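24 octobre 2023 – cahier de la buanderie

Bon, journée linge ! J'ai commencé par les tambours, chiffon à la main, et la plaque perforée du fond (pleine de peluches la dernière fois, en mars).

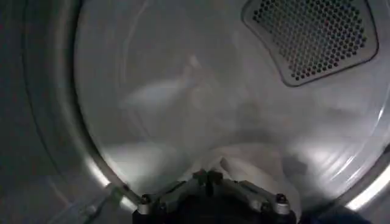 Tambour inox, plaque à trous au fond.

Pause boisson, j'hésite toujours entre les rouges et les vertes. 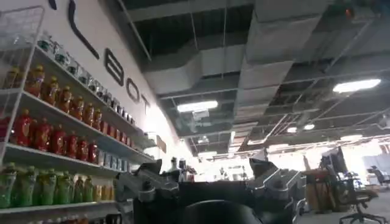
Côté lavage

Programme 5 pour le foncé, avec la lessive Udero – 2 doses, pas plus.
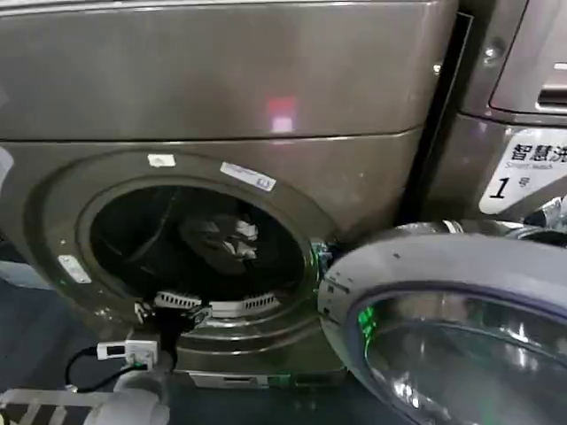 Une pièce sombre dans le tambour, porte ouverte.

Je voudrais arrêter de mélanger le bleu marine et le blanc, j'ai déjà perdu une chemise comme ça. 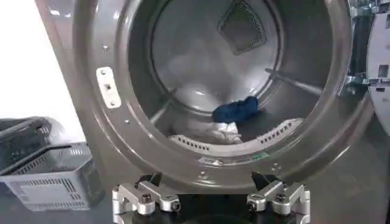 Defne Duman : à froid, ton bleu ne bougera pas, mais trie quand même.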